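We use cookies to keep this site running and to see which pages get read. By staying here you agree to that. Accept / Settings

About Fellirus

Hi, and welcome! I started Fellirus in a rented unit in Edthorpe, with one folding table and far too many T-shirts. We record people doing household jobs with hand-held grippers, mostly laundry, so that robots can learn from them. These days there are six of us, and I still do a fair bit of the folding myself (my own closet has never looked worse).

What we're known for, if we're known for anything, is our house rules. I wrote the first version one April after a week of recordings that didn't match each other at all, and they've been taped up by the door ever since. 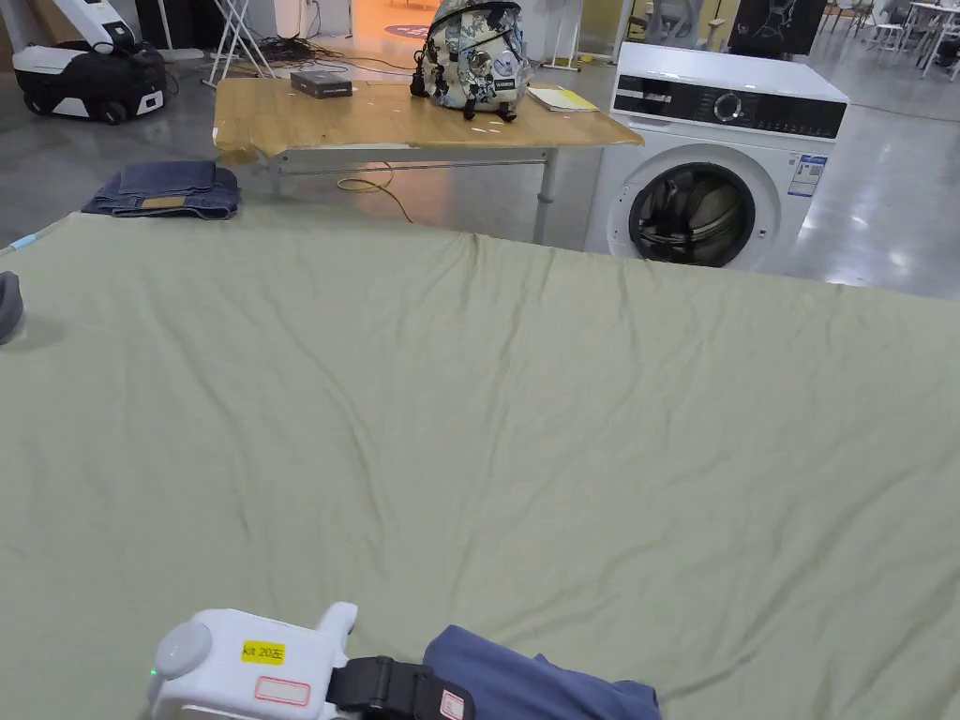
The first rule is about labels. Every gripper has one, left and right never get swapped, and you read the label out loud before you start. It feels silly for a day or two and then you stop noticing. We also take a break after every four runs, because tired hands get sloppy. And if a run goes wrong, we keep it and mark it as a bad one. No quiet deleting!
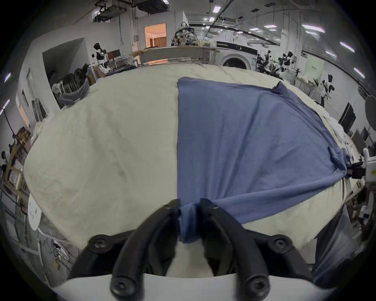 Cloth rules took us the longest to write. Claeys, our first customer, wanted shirts handled the way you'd do it at home, with no yanking, so we spent ages arguing over what counts as a good grip. We ended up with a simple one: take a gathered bit of fabric between both fingertips, like the blue cloth there, and know where your other gripper is holding before you pull. New people practice that some 100 times before we keep a single recording.

Our rules are free to borrow, and the folks at Fostik already use them with a few changes of their own. If you think one of ours is wrong, write and tell me. I've rewritten the cloth page four times already and I'm sure I'll do it again.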